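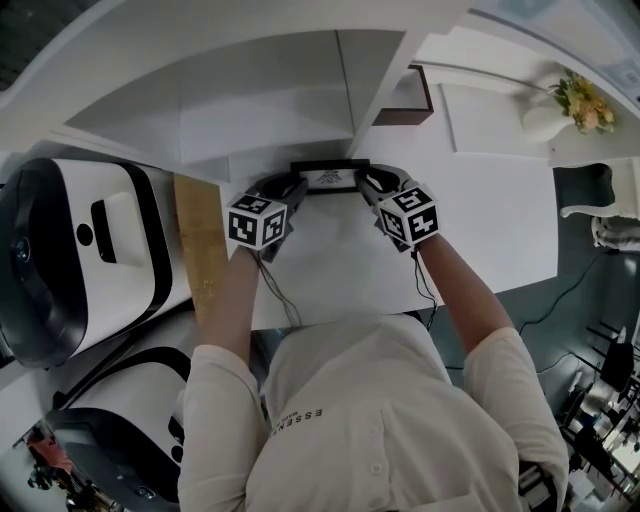

Living apart together

Living apart together (usually shortened to LAT) is what you call it when two people are a committed couple but keep separate homes. I've been writing the relationship entries on this site for a while now, and this is the one I get the most mail about, so I've given it a proper rewrite. Last revised 21 Oct 2026.

What counts

Most writers want three things: you both say you're a couple, your friends and family see you as one, and you have two addresses. Dating for a month doesn't count. Being split up by a job overseas is a gray area, and I lean toward calling that long distance, as the couple would move in together if they could. LAT couples mostly wouldn't!

Forms

Some pairs live on the same street and eat dinner together every night. Others keep to weekends. There's also a version where each partner has kids from an earlier marriage and doesn't want to blend the households until everyone is grown (this one comes up constantly in my mail). Older couples are another big group, often widowed, often very fond of their own kitchens. 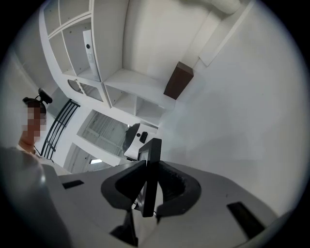 Gray hand-held gripper with black finger pads.

The Rolden survey

The town of Rolden ran a small survey of 1370 adults one September, and I love it because it asked such nosy questions. Of those, 199 said they had a steady partner at another address, and the most common arrangement was living 8 miles apart or less. The reasons were pretty ordinary: sleep, pets, money, teenagers. It's one town, so please don't quote it as if it covered the country.

Money and law

Two homes cost more than one, no way around it. Couples who aren't married may also have no automatic say in each other's medical care, and rules on inheritance vary a lot from state to state. If that worries you, talk to a lawyer where you live.

In fiction

The novel Bareo follows 2 retired teachers who buy neighboring apartments and fight over the shared wall. The TV drama Anero has a similar setup, only with much more crying. I liked the book better.

See also

Long-distance relationship
Commuter marriage
Blended family
Cohabitation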